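Date: Jan 23, 2025
To: teleop-bench list
Subject: Re: Re: lid task, how many demos before we call it?

Quoting the earlier message:

> We have 70 demos of the steamer task from the Skeston bench and the
> policy still treats the lid as a drum. It comes down, taps the middle,
> thinks about its life, goes back up. Before I ask people for another
> afternoon on the leader arm: is this a data problem or a grip problem?
> Kanaujia thinks more data. Kanaujia always thinks more data.
>
> Also, does anybody reset the props the same way twice? I watched a
> batch back and the fruit migrates.

Both, I'm afraid, and a third thing you didn't ask for.

I went through all 70 last night, at double speed, with soup. In the early ones the operator comes straight down on the hub, pinches, lifts, and sets the lid down to the right. Fine. Somewhere after the coffee break a second style appears, where the operator hovers over the hub for a good long while, lining up, then commits. You can feel the concentration. The policy has learned the concentration. Hovering is the best represented behavior in the set, and we taught it by hand, one pause at a time.

So before anyone records more, please trim the hesitations. The Grisero scripts will cut any stretch where the leader arm is still for longer than a threshold you pick. Don't set it too tight or you lose the squeeze, and then you have a lid that levitates with no cause. I did this in March and spent a week blaming the encoder.

On grip: the hub is small, and if the fingers close a little off center they skate over the weave. If you want the thing to recover from that, somebody has to show it recovering. Miss on purpose, back up, try again, keep the take. Everyone hates doing this because it looks like bad driving. I have plenty of natural talent here and will take a shift.

On props: no, the reset is not the same twice, and I wouldn't panic. A cube that wanders is free variety. What I would fix is where the lid ends up. In some takes it lies so close to the basket that the next move, reaching in for a bun, has to go over the rim of one and past the edge of the other. Pick a landing spot farther out and stick to it.

For scale, the Panisum folks got their pot lid working on 135 takes, of which they threw out 79, which should comfort you or not. They also logged 2520 seconds of a parked arm before somebody noticed the recorder was on. I asked if the parked arm policy was any good. Flawless, they said.

Closed and open states from our bench, so we're all talking about the same lid:
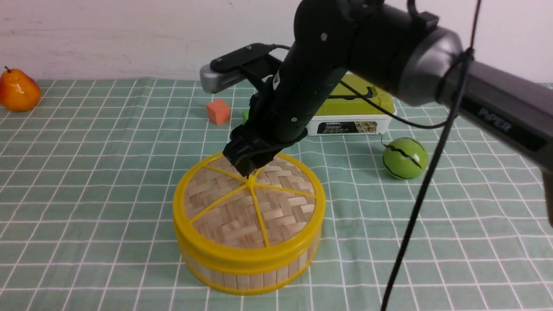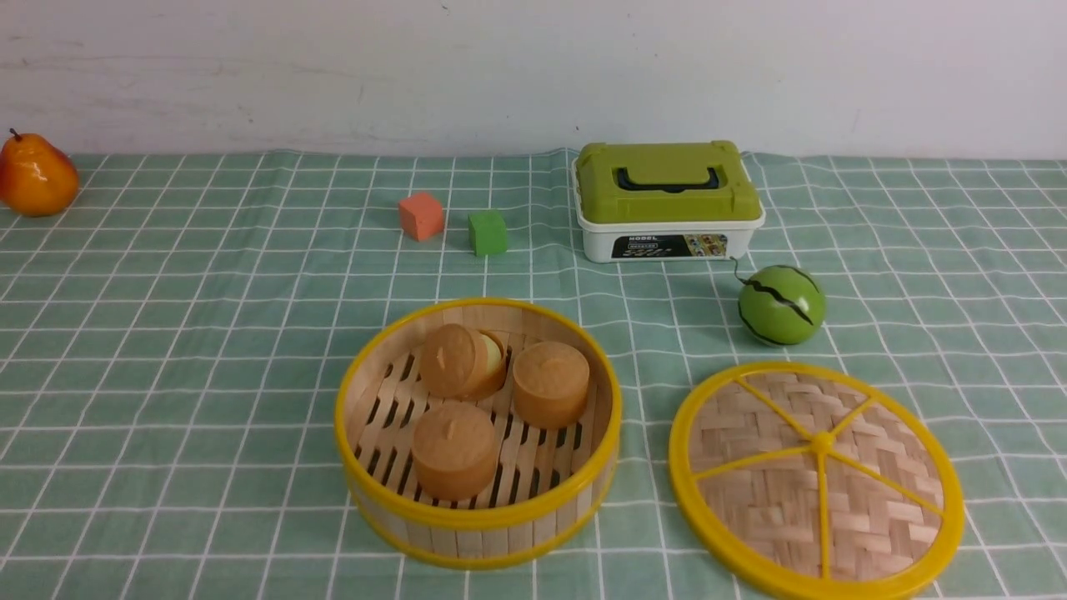

Steamer task, lid on (first) and lid off with the buns showing (second). Same cloth, same pear.

If nobody objects I'll put the trimmed set in the usual folder and start on the deliberate misses after that. Objections to the list, please, and not to my desk.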